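Section 3. Preparing your Vundilero heated foot bath for its first session

Welcome back! By now you should have the basin, the two roller inserts and the power cord out of the box, and you have probably already picked the corner where you'd like to sit. Take your time with this section. The first session goes so much better when everything is within reach before your feet are in the water.

3.1 Filling the basin

1. Set the basin on a flat, firm floor in front of your chair. A bath mat is fine, but please avoid deep carpet, as it can block the vents underneath.

2. Press both roller inserts into the slots in the floor of the basin until they click. They only go in one way, so if one feels stubborn, turn it around and try again.

3. Fill with warm tap water up to the lower line. Your feet will raise the level quite a bit — more than first-time users expect!

4. If you like, add one capful of Dritix mineral soak and stir it with your hand until it dissolves.

CAUTION: Do not use bubble bath, bath oils or anything with grit in it. These get into the jets and are very hard to rinse out again.

3.2 Getting yourself comfortable

Wear something loose that rolls up easily past the knee, and keep a towel on your lap or over the arm of the chair. A glass of water nearby is nice too, and perhaps a book, although plenty of our customers tell us they never get past the first page.
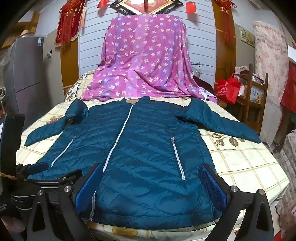 Once you are settled, plug in the cord with dry hands, and only then lower your feet into the basin, one at a time. Please don't stand up in it, even for a moment to reach the phone.

3.3 Running the session

1. Press the round button once for heat, and again for heat with jets.

2. Start on the gentle setting. You can move up to the stronger one next time, once you know how your feet feel the morning after.

3. Roll your arches slowly back and forth over the inserts. Let the weight of your legs do the work.

4. When the timer chimes, lift your feet out, dry them well between the toes, and unplug the unit before you carry it to the sink.

NOTE: If you are pregnant, have diabetes, or have poor circulation or reduced feeling in your feet, please talk to your doctor before using the heat setting.

Chrysanthi Papadakis on our help desk is happy to talk you through any of these steps, at extension 339, every weekday except Friday. Cleaning and storage are covered in Section 4.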